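Projects / Stoltero / desk-sorting / README.md

# Stoltero Desk Sorting Set

Short recordings of small flat items being put in order on one desk: cards, packets, wrapped pieces and the odd loose thing that ends up next to a laptop. The set has 17 sessions. Released 25 May 2024, maintained by Jarmo Peltonen.

## The desk

Every session uses the same light wooden desk and the same compartment organizer. Someone is seated on the far side with a laptop open and gets on with their own business while the items are sorted. They were told to use the desk as they normally would, including putting things down wherever they liked.

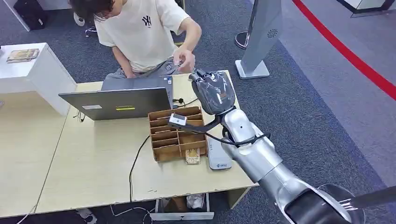

Seated people were not asked to hand anything over. If they did, the session was kept and marked `handover: yes` in the session table. Items picked up by the seated person and not returned before the end are marked `kept`.

Cables stay where they fall. Bosallow, the first version of this set, had the desk cleared and the cords taped down, and the results did not carry over well to desks people work at.

## The organizer

A tabletop organizer with two columns of small compartments, open at the top. It gets moved between sessions, so don't assume a fixed position. Compartments are numbered from the front left. An item counts as placed when it rests inside a compartment and has been let go. Leaning on the outside counts as `near`, and so does lying across two slots.

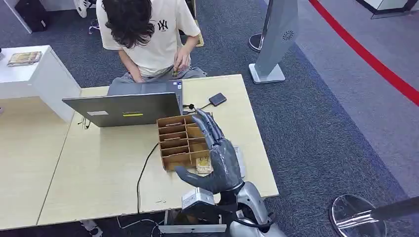 ## Items

- `card`: hotel key cards and other stiff cards
- `packet`: small flat packages, printed or plain
- `device`: the small electronic things on the desk, with or without a cable
- `other`: anything the seated person brought along

Key cards were the hardest class to label. They are thin, they get turned end over end, and the printing is often upside down by the time it can be read.
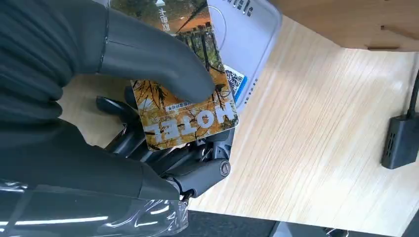 Card text is transcribed as printed, whichever way up it appears. Chinese and Latin characters go in separate columns. Where a finger covers part of a word, the transcription has only the part that shows, followed by a tilde. Please don't fill in the rest from other sessions.

Devices are labeled by shape and color only. An earlier pass tried to name each one and the two labelers, Dillent and Chowdary, disagreed on 18 entries, so the names were dropped. Both sets of notes are in `/old_labels`.

## Surroundings

The area around the desk was left alone. Drawers may be open or shut, and bags, books and cords turn up in different spots. None of this is labeled except drawers, which have a single open/shut field per session.

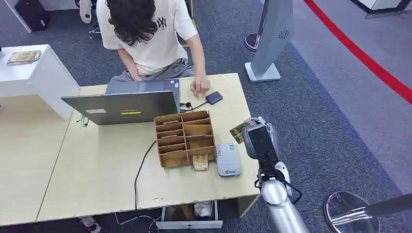

## Known problems

- Session 11 has no end time.
- `near` was used inconsistently in the October sessions. Check before training on it.
- The session table rounds all durations to the nearest 100 ms.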